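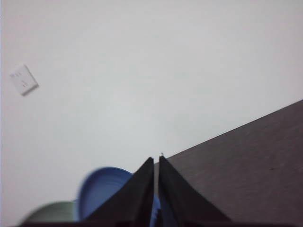 2024-07-29 작업 노트

사워도우 호밀빵, 르방 비율 다시 잡기

드디어 속살이 원하는 대로 나왔다! 어제저녁에 반죽해서 오늘 아침에 구운 것인데, 칼을 넣는 순간 감이 왔다. 칼날에 끈적하게 달라붙는 게 거의 없고 단면이 촉촉하면서도 또렷하다. 지난번 Tavusville 호밀로 했을 때는 바닥 쪽에 떡진 층이 손가락 한 마디쯤 생겨서 속상했는데 이번엔 그 층이 종이처럼 얇다.

바꾼 것부터 적어 둔다. 가루는 Arnedlow 통호밀로 전부 교체. 봉투를 열면 풀 냄새랑 볶은 곡물 냄새가 같이 올라온다. 입자가 Tavusville보다 조금 굵고 물을 천천히 먹는다. 처음 섞었을 때 너무 질어 보여서 가루를 더 넣을 뻔했는데, 참고 10분 두었더니 알아서 되직해졌다. 다음에 하는 사람도 여기서 손대지 말 것.

르방은 전체 가루의 절반 가까이까지 올렸다. Gholamreza Shokri 씨가 봄부터 계속 권하던 방식이다. 나는 너무 시어질까 봐 미뤄 왔는데, 막상 해 보니 신맛이 날카롭지 않고 뒤에 단맛이 따라온다. 왜 진작 안 했나 싶다. 호밀은 효소가 워낙 활발해서 산도가 충분히 받쳐 주지 않으면 굽는 동안 전분이 무너진다는 이야기를 책에서는 여러 번 읽었지만, 단면 두 개를 나란히 놓고 보니까 이제야 몸으로 이해가 된다.

배합 (큰 틀 하나)
통호밀 가루, 르방에 들어가는 것과 본반죽 합쳐서 계산
물은 미지근하게, 르방용과 본반죽용을 따로 계량
소금은 본반죽에만
캐러웨이 한 숟갈, 절구에 살짝 빻아서
당밀 조금 (빼도 됨, 색 때문에 넣은 것)
틀에 담은 반죽 무게 1,392g

르방은 12시간 두었다. 표면이 볼록하게 올라왔다가 가운데가 막 꺼지려는 때에 썼고, 냄새는 잘 익은 사과 쪽. 식초 냄새가 나기 시작하면 늦은 것이다. 여름이라 밤사이 온도가 잘 안 떨어져서 종균을 평소의 반만 넣었는데 이게 맞았던 것 같다. 겨울 기록이랑 비교할 때 이 부분 꼭 감안할 것.

본반죽은 글루텐 잡을 일이 없으니 나무 주걱으로 마른 가루가 안 보일 때까지만. 젖은 손으로 모양을 잡아 틀에 넣고 윗면을 물 묻힌 스크레이퍼로 쓸어서 매끈하게 만든 다음 호밀 가루를 체로 뿌렸다. 발효가 끝나면 이 가루 막이 갈라지면서 무늬가 생기는데, 나는 이 순간이 호밀빵 만드는 과정에서 제일 좋다. 대리석 같기도 하고 마른 논바닥 같기도 하고, 매번 다르게 갈라져서 볼 때마다 신난다!

굽기는 처음에 아주 뜨겁게, 스팀을 넣고 시작해서 윗면 색이 잡히면 문을 잠깐 열어 김을 빼고 온도를 확 낮춰 길게. 중심 온도 98도에서 꺼내려다가 조금 더 버텼다. 바닥을 두드리면 둔한 소리가 나는데 호밀은 원래 그러니까 소리는 믿지 말고 온도계를 볼 것. 틀에서 바로 빼서 식힘망에 올리고 면포로 덮었다.

원래는 하루 꼬박 두고 잘라야 하는데 못 참고 오늘 오후에 끝을 잘랐다. 그래서 위에 쓴 단면 평가는 이른 평가다. 내일 가운데를 다시 잘라서 확인하겠음. 나머지 반은 면포에 싸 두고 사흘째 맛도 본다.

시식 메모
Despina Vlad: 껍질이 훌륭함, 캐러웨이는 더 줄여도 되겠음. 버터 바르니까 계속 들어간다고 세 조각 먹음.
Gholamreza: 신맛 좋음. 당밀 빼고 한 번 더 해 보자고 함. 가루 자체의 단맛이 궁금하다고.
나: 캐러웨이는 지금이 딱 좋다. 다만 당밀은 나도 빼 보고 싶다.

Esfahani에서 온 통호밀 샘플 봉투는 아직 안 뜯었다. 손으로 만져 보니 꽤 곱게 간 것 같아서 물을 Arnedlow 때보다 더 빨리 먹을 듯하다. 먼저 100g만 덜어서 물과 일대일로 개어 놓고 시간마다 되기를 보려고 한다. 그다음에 같은 배합으로 작은 틀 하나.

다음에 할 것
당밀 없이 동일 배합
르방 시간을 두 시간 당겨서 10시간짜리와 비교
Burnton 틀은 모서리에 자꾸 들러붙으니 기름칠 전에 한 번 길들이기
삶은 호밀 알갱이 섞는 버전은 햇호밀 들어오는 10월쯤으로 미룸

종균은 다시 먹여서 냉장고 둘째 칸에 넣어 두었다. 뚜껑에 테이프 붙여 놓은 병이 호밀, 고무줄 감은 병이 밀. 헷갈리지 않게 꺼낼 때 꼭 확인 부탁!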